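09/03/2026
Virology bench notebook, Tang building, upstairs lab

Plaque assay day, and what a plaque assay! I have been fighting this one since July and today the plates finally look like the ones in the textbook. Clean round holes, nice even lawn, hardly any smearing at the rim. I took the tray down the hall to show Shuk-fan Pan before I'd even written the numbers down, so I'm doing that now before I forget.

Set-up, for whoever picks this up next: 8 plates, cells seeded the evening before, virus diluted in tenfold steps, one hour on the rocker in the incubator, then overlay. Same stock as the last run (second shelf, blue-capped box, the one labeled in Chun-hung Lo's handwriting). Only two things changed. I let the overlay cool longer before pouring, until I could hold the bottle against my wrist and not flinch, and I added it down the wall of the well very slowly. I used to pour straight onto the middle and I think I was washing cells off. The old plates had a bald patch dead center in nearly every well, and I kept reading it as a virus effect. It was me!

Counts. Total across all the countable wells came to 2,631 for the untreated set and 1,199 for the set with serum added. So the serum is cutting plaques by a bit more than half at this dilution. Same number of wells in each set, so the totals can be compared directly. I counted every well twice, once with the light box and once without, and used the light box numbers. Chun-hung counted 2 wells blind and we matched on one and were three apart on the other, which I'm very happy with.

Please don't anyone quote the drop yet. It's one run, one batch of cells, one serum sample. But after all those months of mush it's lovely to have a difference you can see from across the room.

Things that went wrong anyway:
Ran short of stain for the last plate and had to make fresh. Looks a shade paler. Counted fine.
The rocker squeaks again. Put a folded paper towel under the left foot.
Wrote the dilution on the lids only, then took off all the lids at once to stain. Got them matched up again from the pencil marks on the bases, but what a silly way to lose an afternoon. Label the BASES, in marker, before anything else goes in.

Talked with Shuk-fan over lunch about what to run next. She wants a full serum dilution series, so we can find the point where half the plaques are gone and stop arguing over single dilutions. I agree completely. She also brought up the old Lumemmont samples in the deep freezer, which were drawn before and after vaccination from the same people. Those would be wonderful to have in the series, but they have been thawed at least once and I'd like to test a spare tube first. Chun-hung thinks antibodies hold up fine through one thaw. He's probably right. I still want the spare tube.

Also read half of the review she lent me on how the first virus counts in cell layers were done. People were working all this out with glass dishes and patience, and the basic steps are so close to what I did this morning that I could nearly follow along at my own bench. Want to finish it this week.

To do:
Repeat today's run on a fresh batch of cells, same serum, same hands
Ask Skonutik when the next lot of overlay powder ships, we're on the last jar
Move the Turasham plate reader back to our side, it has been on loan long enough
Thaw one spare Lumemmont tube and run it next to today's serum
Type the well counts into the shared sheet (still only on paper!)

Plates are wrapped and in the cold room, top rack. Have a look if you're passing, I'd love more eyes on the edges of the small plaques.

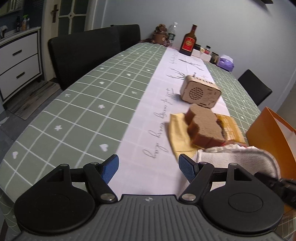

Long table, green cloth and the runner with the script lettering.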